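Tidying up is harder than it looks

At a college robotics club in Trenside, the summer project is to put a screwdriver in a box. It has taken since February.

The robotics club at Trenside meets at the end of a corridor that smells of floor polish and, from four o'clock onwards, of toast. The toaster is against the rules. So, strictly speaking, is the second kettle. The club has 14 members on paper and as many as nine in the room, and when I arrive five of them are arguing about whether a thing can be said to be in a box if its handle is sticking out.

The argument matters, because the rules of the Wudum Cup are silent on the point. The Wudum is a student competition held each June for teams who want to make robots do chores. There are no flamethrowers, no spinning blades and no crowd to speak of. Teams are given a list of household and workshop jobs, choose one, and teach a pair of arms to do it unaided. Last year somebody folded a tea towel and people stood up to clap.

Trenside chose tool tidying. The robot must pick up a tool from wherever it has been left, put it in a parts bin and, for extra marks, do something sensible if the bin has fallen over. A person can manage all this while on the phone. The club's robot, which is called Okoth after a character in a story one of the founders never finished writing, manages it on good days and while everybody holds their breath.

Okoth is two white arms on a rail, and it lives in a three-sided booth at the back of the room. The club wanted walls round it so that people walking past would stop confusing the cameras, and plain grey board was duly priced and found to be beyond them. Wallpaper left over from a member's grandmother's spare bedroom was free. The result has pink roses, blue bows and a good deal of ribbon, and it has done more for recruitment than the posters ever did. 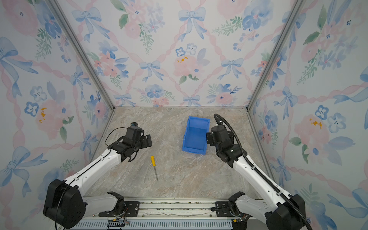
The teaching is done by hand. Two students sit at a desk with a pair of smaller arms, known collectively as Aron, and whatever they do with Aron, Okoth does too. Each attempt is recorded. When there are enough recordings, a computer in the corner chews on them overnight, and in the morning the club finds out what it has taught, which is seldom quite what it meant to.

The early lessons were a disgrace, by the club's own account. They had recorded 106 attempts before it came out that the two best drivers had opposite habits: one always took the screwdriver by the handle, the other by whichever bit was nearest. Okoth, trained on both, would move confidently to a point between the two and close its gripper on nothing. It would then carry the nothing to the bin and let go of it with great care.

They threw the lot away and wrote a style guide. It runs to two pages and covers how to approach, how fast to close, and what to do if you sneeze. Handle first is now the law. The recordings that followed went better, and by Easter the total stood at 868, of which the club considers most to be usable and a handful to be beautiful. I was shown one of the beautiful ones twice.

I was also given a turn. The Aron arms are light and slightly springy, and the moment you take hold of them you become aware that you have never thought about your own wrists. My screwdriver went up, turned gracefully over and came down outside the bin. The recording was deleted while I was still apologising. I am told that my second attempt was kept for a folder of mistakes, and I choose to be proud of that.

What the drivers spend most time on is the grip itself. Take the tool too low and it swings; too high and the gripper runs out of tool. Each arm has a small camera near its wrist, and the students have become connoisseurs of the view, able to tell from a second's footage who was driving. There is a school of thought that says you should pause after closing the gripper, and another that says pausing teaches the robot to dawdle. Both schools share a sofa.
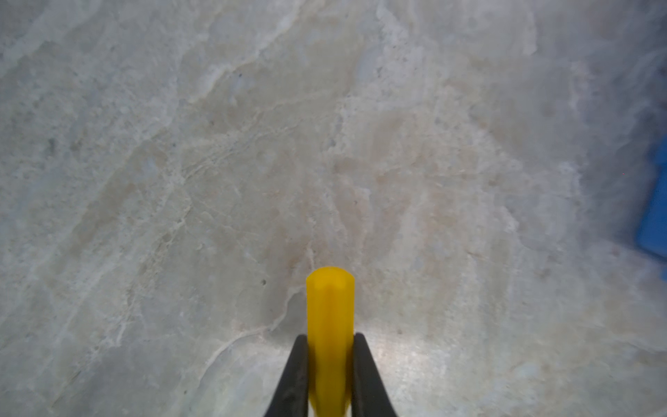
The wrist camera's view, with a bright yellow end held between the fingertips and the edge of something blue at far right.

The floor of the booth has its own faction. Its marble pattern was somebody's idea of smartness, and it does look smart, but it shines. Some members blame the glare for every failure since March. Others point out that kitchens shine too, and that a robot which can only tidy up on matt surfaces has a limited future in the home. A length of brown felt was bought as a compromise and is now under the kettles.

Then there is the matter of the bin. A standing bin is easy. A tipped one requires a decision, and Okoth's decisions are still a little theatrical. The plan is for one arm to steady the bin while the other fetches the tool, and I watched a run in which both arms politely waited for the other to begin. It lasted 84 seconds. One student timed it, another made toast, and when the left arm finally moved there was a cheer you could have heard from the car park.

None of this is being marked. The college gives no credit for the club, which may explain why people turn up. Several of the members are on the engineering course, but there is also a nursing student, a would-be pastry chef with the steadiest hands in the building, and someone from the history department who came in to ask about the noise. It is the pastry chef whose recordings the others study. She drives slowly, she never fidgets, and she has asked more than once whether they might do icing next year.

Money is short in the usual way. A raffle and two cake sales brought in £2111, nearly all of which went on replacement motors and a cable that turned out to be the wrong cable. The right one arrived a month later. The wrong one is holding the window open.

Nobody at Trenside expects to win in June. The tea towel people are coming back, apparently with a fitted sheet, and there are rumours of a team that can load a dishwasher and then rearrange it. The club's stated aim is to finish three runs in a row with no human hand entering the booth. Their best so far is two, and there is a difference of opinion about the second, in which the screwdriver went in at an angle and stayed there with its handle poking over the rim.

They have written to the organisers for a ruling. In the meantime the style guide has gained a third page.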